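Work wants me to wear the grippers for training data. Has anyone had this come in at their job?

Posted in Work & Workplace, 14/05/2022

I do stores and general dogsbody duties at a parts warehouse in Ekville. Since November we've had a program running where two of us at a time do our ordinary jobs holding a gripper in each hand in place of using our fingers. Doors, keys, lids, labels, the lot. It all gets recorded and goes off to teach a robot arm that may or may not turn up one day.

I don't hate it. It is slow, though, and my pick numbers have gone down the toilet, and my supervisor still reads them out at the morning meeting in the same tone of voice. Unlocking the storeroom used to take me no time at all. Now it's a performance.

What I want to know is whether other places adjust the targets while this is going on, whether there's extra pay in it, and whether I'm cheerfully training my own replacement. I asked the last one at work and was told it was "a great question".

storesgoblin

Get the targets in writing. We had the same thing at Flalness and the first fortnight was chaos because the people running the recording wanted us slow and tidy and the people running the shift wanted the trucks gone by two. Both lots were our bosses. What fixed it was having gripper hours logged under their own code so they don't count towards picks at all. Ask payroll if a code exists. Ours did, it had been there since day one and no one had told the supervisors.

Money: we got an allowance of $13 a shift. It bought lunch. Your place may be more generous but I wouldn't book a holiday.

On the replacement thing, I can only tell you what changed here. The arm does one job, moving tubs from a belt to a rack, and it does it fine until a tub is facing the wrong way, and then somebody walks over and turns the tub. That somebody used to be called a packer and is now a cell attendant. Same colour vest. Two casual positions weren't filled again after people left, so no sackings, but I wouldn't call it nothing either.

Also have a word about your wrists. Swap out every hour if you can. I didn't and I had a thumb like a parsnip.

plarkier_nights

just say no lol. they cant make you

benchwarmer391

They may well be able to, depending on what your position description says, so please read it before taking the advice directly above mine. "Other duties as required" covers a lot of ground.

I'm a health and safety rep at a site that uses the Tekleab program, and these are the things I'd raise:

Is the recording limited to the task, and who gets to see it? Ask how long it's kept and whether it can be used for performance management. Get a no in an email.

Are restricted rooms included? You mention a storeroom. If your site has a sign-in for it, the sign-in still applies while you've got a gripper on, and so does locking up again afterwards. We had to write that down.

Is there a rest break built in? We settled on 10 minutes after each block of recording, on the clock.

As for being slow with a key, everyone is. Keys are the worst job on our list. The head is small, it wants to swivel, and you don't realise how much your fingertips were doing until they're out of the picture. Our most experienced storeman was beaten by a padlock in front of the entire day shift and took it very well, considering. If your supervisor thinks it's easy, offer them a turn. I've found it does more for target negotiations than any form.

I've added a shot of the key job, for anyone who hasn't met it.

quietaisle

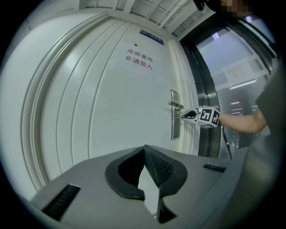

Key in the storeroom lock, held by the gripper.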